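4.3 Loading a grasp plan in Flomomero

1. Set the planner timeout to 2000 ms. The default of 500 suits optimists.
2. Open the board layout and press Match Parts.
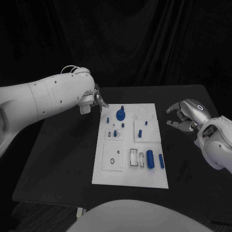
Fig. 18. Both arms over the parts board, blue gear between them.

3. Drag any label that landed on the wrong peg. Short blue pegs are its favorite mistake.
4. Press Plan, then Preview.

Note: Error 703 means two paths cross. Pressing Plan again, harder, has no effect.

Caution: Preview does not check cables.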